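Print this story
E-mail this story

NOTICE TO ALL RESIDENTS OF GURNEN REGARDING THE MATTER OF THE BELL

Apr 14, 2019

The Office of Municipal Records wishes to inform residents of Gurnen that the bell in the tower at Kodness Street has been reclassified. It was previously entered in the register as a fixture. It is now entered as a resident.

This change takes effect immediately. The Office recognizes that it may give rise to inquiries, and the following account is provided so that such inquiries need not be made in person.

In September of last year, the Clerk of Records, Babatunde Onuoha, undertook the customary review of the town rolls. The rolls at that time listed 2,821 persons. The returns submitted by households came to one more. Mr. Onuoha repeated the review and obtained the same result. He then requested the assistance of the neighboring office at Yeon, which sent two clerks and a folding table. The clerks from Yeon also obtained the same result, and asked that their travel be reimbursed.

It was established that the additional return had been completed in pencil, in a large and even hand. The address given was the tower. Under "occupation" was written the word "hours." Under "length of residence" was written "since before the road." The space for next of kin had been left blank, although the paper there was worn, as if something had been written and rubbed out more than once.

Mr. Onuoha visited the tower on the following morning. He climbed the 52 steps and found no occupant, no bedding, and no pencil. He waited until noon. At noon the bell rang, as it is required to do. Mr. Onuoha has stated for the record that it rang 12 times and then, after a pause, once more, very softly, in the manner of a person clearing the throat before speaking to a stranger.

He left a copy of Form 20, Confirmation of Residency, under a stone on the sill. The form was returned to the Office by mail. The postage was correct.
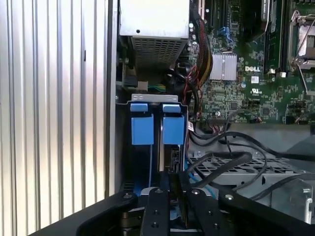 Photo: Office of Municipal Records, Gurnen

The Office then entered a period of deliberation. There was no provision in the town code for a resident of this kind. There was likewise no provision against one. The code defines a resident as any party who sleeps within the limits of the town, answers when called upon, and is missed when absent. Counsel advised that the first condition could not be tested without staying up all night, and Mr. Onuoha volunteered to do so.

His report on that night runs to four pages and is available for inspection at the front desk. In summary, he sat on the top step with a lamp and a blanket. Between two and three in the morning the wind dropped. The bell, which had been moving very slightly on its beam, stopped moving. Mr. Onuoha writes that he has raised three children and knows the difference between a thing that is still and a thing that is asleep. He put out the lamp. He asks that the Office not require him to explain this passage further, and the Office does not require it.

The second condition was considered met by the noon bell.

With respect to the third, the Office reviewed correspondence from the winter of the great frost, when the bell did not ring for nine days. The file contains letters from over 20 households. Most concern missed trains and overcooked dinners. One, from a widow on the Nulora side of the river, says only that the evenings had become very long and asks whether anyone had gone up to see if it was all right. The letter is stamped as received. There is no record of a reply.

The Office regrets this omission and has placed a reply in the file.

Residents are advised of the following. The bell is entitled to a library card, which has been issued and is being held at the circulation desk. The bell is exempt from the water fee. The bell may vote in town elections, provided that its ballot is received before the polls close. Visitors to the tower are asked to knock at the lower door and to wait a reasonable time before going up.

Ringing will continue on the usual schedule. The bell has been informed in writing that it is not obliged to continue, and that a mechanical chime could be obtained from Yeon at modest expense. Its response was received in pencil. It thanks the Office for its concern and states that it would prefer to go on working, but would like to have the first day of each September to itself.

This request has been granted. On that day the hours in Gurnen will not be announced, and residents should make their own arrangements.

The space for next of kin on the amended return is no longer blank. In keeping with the privacy provisions of the code, the Office will not publish the entry. Mr. Onuoha has been notified and has signed where indicated.

Print this story
E-mail this story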